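Search the notebook Search Go

Open afternoon at Zallamcombe – notes on the sim bench

Monday, November 27, 2023
Glykeria Kouris
3 min read
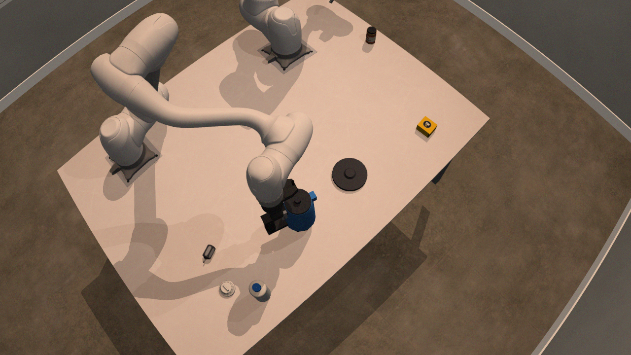

VISITS & DEMOS

Back from Zallamcombe and writing this up before I lose it. Steltelden had their whole simulation side open to visitors and I spent most of the afternoon at the Stovance screen, which is their two-arm tabletop setup. I went for the talks and missed nearly all of them. No regrets!

The table layout is very close to what we've been sketching for our own bench: both arms bolted to the top on square plates, one out to the left and one up by the far edge, with the middle left clear for reaching. The long white forearm on the left one gets right across to the centre, where the black gripper had its fingers round the blue container with the dark lid. I'd been worried that a base so far over would leave us short of reach. Seeing it drawn to scale I'm much less worried, though I still want to check the far right corner where the little yellow box sits.

I loved the choice of objects. They're the sort of things you'd find on any kitchen side – a brown jar, a white bottle with a blue cap, a small dark bottle lying over on its side, a flat black disc with a knob in the middle. Very different shapes, and the disc looks a pig to pick up. I asked how they'd tackle it and got a long, cheerful answer about sliding it to the table edge first, then a sketch on the back of my programme (taped in overleaf).

They let visitors have a go at placing objects. There were 31 of us signed in and the queue moved slowly, so I got two turns. Mota is the name of their scene editor and it's lovely to use. You drag a thing in, let it drop, and the shadows follow straight away. The shadows matter more than I'd thought: the arms throw great long ones over the tabletop, and the person on the desk said they shift the light between runs so the vision side can't lean on one look. We have never once moved our light. Must do that.

Things I wrote on my hand:
– ask for their plate spacing, they said they'd share it
– friction values for the lids, ours are guesses
– can Mota read our old table file?
– try a bottle on its side as a starting pose, we always stand everything up

Came away with three pages of scribble and a standing offer to bring our own objects over in February. I've already said yes for all of us. If you want something put in the box, leave it on my desk with your name on it, nothing bigger than a jam jar please.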